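Small table with one drawer, keeps turning into the junk spot. How do I set it up?

Asked in Home & Organizing — August 9, 2008

Hi all! I've got a multipurpose room on the ground floor that I use for everything (movies, sorting paperwork, sitting down with a glass of water when it's too hot to do anything else). It has a big fan on a pole, blinds on the window, a ledge that collects bottles, and one little light wood table that I really like. The trouble is the table. Whatever comes in the door lands on it and stays there until company comes over, and then I shove it all in a bag and lose it.

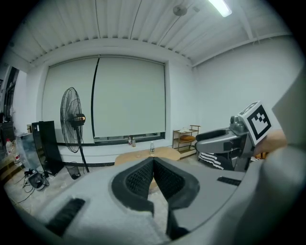

I don't want to buy a big cabinet. I looked at one from Skelau that was 46 inches wide and it would swallow the wall. There's already a small wooden shelf over on the right with an orange cushion in the middle and papers on top, so paper at least has somewhere to go, in theory. What I can't work out is what belongs on the table, what belongs in the drawer, and what should leave the room completely. My sister says put a tray on it. My husband says get rid of the table. I'm not getting rid of the table!

The drawer is the part I need the most help with. I cleared it out this morning and wiped it down, and now I'm scared to put anything back. It's one open space inside, no dividers, and the last time I used it for "just a few things" I ended up with dead batteries, 10 pens and a takeout menu from a place that closed in December.

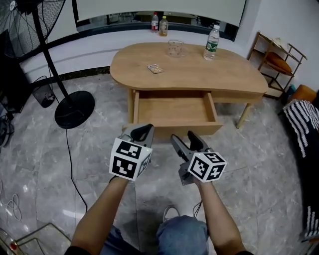

So what would you keep in a drawer like that if you sat at the table every day? I'd also love to hear from anyone who has used those Jukance drawer trays, the ones that slide. Do they stay put or do they rattle around?

2 answers

Answer 1 (marked helpful)

I have a drawer like this and I went through the same thing, so here's what I do. Take a week and don't put anything in it. Every time you sit down and have to get up again to fetch something, write it on a scrap of paper. Mine came out as reading glasses, scissors, tape, one good pen and a notepad. That's what lives in there now.

Two things I'd change in your room. First, the pills. I wouldn't leave a blister pack lying on the tabletop, and I wouldn't move it to the drawer either if you ever have little kids visiting. Ours go up high in a kitchen cupboard with a latch. Second, the measuring cup should go home to the kitchen — once one kitchen thing is allowed to stay, the rest of them follow it in.

For the bottles I'd pick one spot and stick to it. We did a "bottle check" before bed for a while, which sounds silly, but it takes less than a minute and the kids thought it was a game.

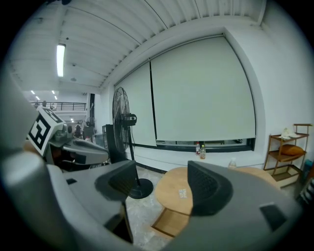 As for the trays, I had the Jukance ones and they did slide when I pulled the drawer hard. A bit of that rubbery shelf liner underneath fixed it. I've since switched to the Kuroda ones, which are shallower, and I like them better for pens. Measure the inside of your drawer first, and measure the height too! I forgot the height and had to send a set back.

Oh, and if you can get the loose cables on the floor rolled up and tied, do that before you bother with the drawer. It made my room feel twice as big and cost me nothing except some old bread ties.

Answer 2

just get a basket. I have a Zirora one next to the couch and everything goes in it, when its full I dump it out and sort it. never used a drawer tray in my life

Comment on Answer 2

That's pretty much my bag system, lol. But I might try it for the paper. Going to do the scrap paper list this week and see what I end up with — thanks both!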